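Biduta Guest Rooms -- Hanging and Closet Gallery
Posted December 29, 2023

The pages in this gallery cover the hanging of light sportswear in the bedrooms of the Biduta house. They supplement the linen pages, which deal with sheets, pillowcases and the storage of blankets. Knit shirts were folded until June. They are now hung, apart from heavy sweaters, which stay on the shelf.

The bed serves as the work surface. It is a better height than the closet floor and large enough to lay a shirt out at full length. The fitted sheet should be pulled flat first, as a ridge in the sheet makes it hard to see whether the shirt is hanging level.

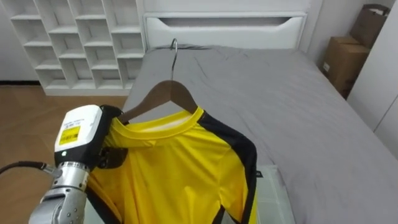
Hangers in all rooms are the Javmont standard shape, with sloping shoulders and a fixed hook. Wire hangers were withdrawn. They mark the shoulders of thin fabric, and the hooks scratch the finish on the closet rods. The Javmont rod is rated for 800 mm between brackets; the narrow closets at the back of the house take the 600 mm version. Both use the same end cups.

Insertion is from the hem on any shirt with a tight neckline. Pass the hanger up through the body, hook first, and bring the hook out at the neck. A wide crew neck can be loaded from the top if one shoulder goes in at a slant. Do not pull the ribbing over both ends at once -- it stretches and stays stretched.

A yellow crew-neck shirt with black at the shoulders, over the edge of the bed. The pillow beside it has a pale green plaid case and a MINISO tag.

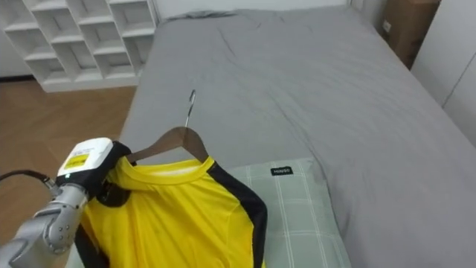
Which way should the hook face?
Toward the left when the front of the shirt faces you. All the shirts on one rod then turn the same way and can be lifted off together.

Shoulder seams are the reference line. On a set-in sleeve the seam should sit at or just past the end of the hanger. If the hanger extends well into the sleeve, it is too wide and will leave a bump. The small Ondrejka hangers, kept in the hall closet, are meant for that case. Contrast panels help here, as a crooked shoulder shows up at once against a plain body color.

Creases across the chest of a smooth athletic fabric usually drop out overnight. Anything that remains can be steamed from the inside on the low setting. The iron is not used on shiny knits. Printed lettering is left alone in all cases.

Spacing on the rod is 4 cm between hooks for shirts, more for jackets. The Hustum rooms have shallower closets, and sleeves there tend to catch in the door track. Nearly 200 hangers were replaced across the two buildings, so older and newer finishes may still be found side by side on the same rod.

The yellow shirt again, on its brown hanger with the metal hook upright. The gray fitted sheet is behind it.

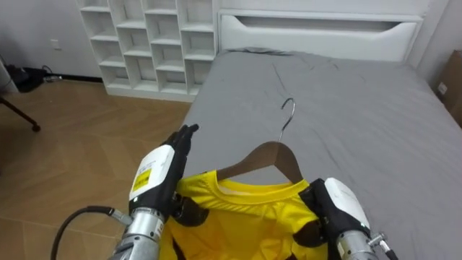
Closets and Rods

Rods are wiped down with a dry cloth when a room changes over. Polish is not used, as it transfers to hooks and then to collars. Check the set screw on each end cup at the same time and tighten by hand only.

Shirts go to the left of the center bracket, trousers to the right. Empty hangers are stored at the far right with the hooks facing the same way as the rest. Spare end cups are in the drawer under the linen shelf, sorted by diameter.

Related pages: Fitted Sheets / Pillowcases / Shelf Liners / Hustum Closet Doors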